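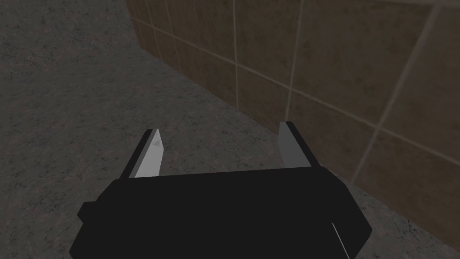

Der Zuchtbuchausschuss des Lapphund-Verbandes Jillthorpe stellt die Erfassung von Fellfarbe und Abzeichen beim Schwedischen Lapphund um. Maßgeblich ist künftig die Beurteilung am Hund bei der Wurfabnahme, Fotos gelten nur noch als Ergänzung. Auf schwarzem Grund lässt sich am Bild allein oft nicht entscheiden, ob eine helle Stelle zum Fell gehört: Die dünne, helle Linie rechts unten am mattschwarzen Greifergehäuse im Bild ist ein Lichtreflex an einer Kante, und ein Lichtstreifen auf dunklem Deckhaar wird ebenso leicht für ein weißes Abzeichen gehalten.

Anlass der Umstellung ist die Durchsicht des Altbestandes in der Geschäftsstelle Wirkport. Bei fast 170 Einträgen stimmten die Angaben in der Wurfmeldung nicht mit denen in der Ahnentafel überein. Überwiegend betraf dies kleine weiße Flecken an Brust und Pfoten, in einzelnen Fällen auch die Grundfarbe.

Die betroffenen Eigentümer werden schriftlich benachrichtigt. Wer kein Schreiben erhält, muss nichts veranlassen. Wir bitten darum, von telefonischen Nachfragen zum Bearbeitungsstand einzelner Hunde bis Ende November abzusehen.

Zum Verfahren: Die Wurfabnahme findet wie bisher frühestens in der vollendeten siebten Lebenswoche statt. Der Zuchtwart trägt Grundfarbe, Abzeichen und deren Lage in den neuen Erfassungsbogen ein. Der Züchter zeichnet gegen und behält eine Durchschrift.

Der Bogen kennt fünf Felder für Abzeichen: Kopf, Brust, Vorderpfoten, Hinterpfoten und Rutenspitze. Die Lage wird in die Umrisszeichnung eingetragen. Freitext wie »etwas Weiß« oder »hübscher Stern« wird nicht mehr übernommen, auch dann nicht, wenn er in der Ahnentafel der Mutterhündin steht.

Bräunlicher Anflug im schwarzen Deckhaar ist gesondert anzukreuzen. Bei Welpen im ersten Haarkleid ist er häufig und wird mit dem Zusatz »vorläufig« geführt. Eine Nachbeurteilung erfolgt bei der Zuchtzulassung, für Hunde außerhalb der Zucht auf Antrag und gegen die übliche Gebühr.

Wer zusätzlich Fotos einreicht, beachtet bitte Folgendes: bei Tageslicht ohne direkte Sonne aufnehmen, ohne Blitz, den Hund stehend und trocken. Benötigt werden vier Ansichten, nämlich beide Seiten, Brust und Kopf von vorn. Bitte keine Filter und keine nachträglichen Korrekturen der Helligkeit.

Halsband und Geschirr sind für die Aufnahmen abzunehmen. Beim Einreichen bitte den Zwingernamen und die letzten Ziffern der Chipnummer in den Betreff setzen. Sammelsendungen für einen ganzen Wurf sind zulässig, sofern jede Datei eindeutig einem Welpen zugeordnet ist.

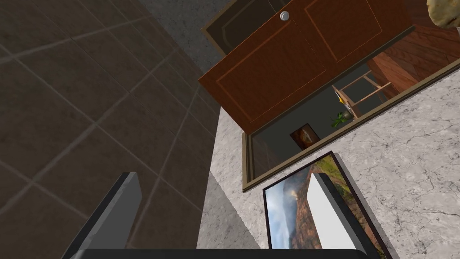
Eingereicht wird ausschließlich über das Zuchtbuchportal Gindance. Der Menüpunkt lautet »Wurf«, danach »Anlagen«. Zusendungen per E-Mail können wir nicht mehr zuordnen und werden ohne Bearbeitung gelöscht. Züchter ohne Zugang zum Portal wenden sich bitte an ihren Zuchtwart, der die Unterlagen stellvertretend hochlädt.

Für die Zuchtwarte bietet die Regionalgruppe Pimentel eine Einweisung in den neuen Bogen an. Die Teilnahme ist verpflichtend für alle, die im kommenden Zuchtjahr Würfe abnehmen. Anwärter können als Zuhörer teilnehmen, soweit Plätze vorhanden sind. Mitgebrachte Hunde müssen einen gültigen Impfausweis haben und bleiben während des Vortrags bitte an der Leine.

Bei Meinungsverschiedenheiten zwischen Züchter und Zuchtwart wird die abweichende Ansicht auf dem Bogen vermerkt und von beiden unterschrieben. Der Zuchtbuchausschuss bestimmt dann einen zweiten Zuchtwart aus einer anderen Regionalgruppe. Bis zu dessen Beurteilung wird die Ahnentafel ohne Angabe der Abzeichen ausgestellt und später kostenfrei ausgetauscht.

Mehrfach wurde gefragt, ob eine geänderte Farbangabe bereits erteilte Zuchtzulassungen berührt. Das ist nicht der Fall. Bestehende Zulassungen gelten fort, ebenso Ausstellungsbewertungen und Titel. Die Berichtigung dient allein der Übereinstimmung der Unterlagen.

Ebenfalls gefragt wurde nach Importhunden. Für sie wird die Angabe aus dem Herkunftszuchtbuch zunächst unverändert übernommen und bei der ersten Vorstellung in unserem Verband überprüft. Weicht die Beurteilung ab, erscheinen beide Angaben nebeneinander. Das Original der Exportahnentafel ist vorzulegen, eine Kopie genügt hierfür nicht.

Käufer von Welpen weisen wir darauf hin, dass Größe und Lage eines weißen Abzeichens nichts über Gesundheit oder Wesen des Hundes aussagen. Aufpreise für »seltene« Zeichnungen sind mit der Zuchtordnung nicht vereinbar. Entsprechende Verkaufsanzeigen können der Geschäftsstelle gemeldet werden, möglichst mit Bildschirmfoto und Link.

Erfassungsbogen, Umrisszeichnung und Ausfüllhinweise stehen im Portal unter »Formulare« bereit. Die bisherigen Vordrucke werden noch für Würfe angenommen, deren Deckmeldung vor der Umstellung eingegangen ist. Rückfragen bitte schriftlich an den Zuchtbuchausschuss, Geschäftsstelle Wirkport, unter Angabe der Wurfnummer.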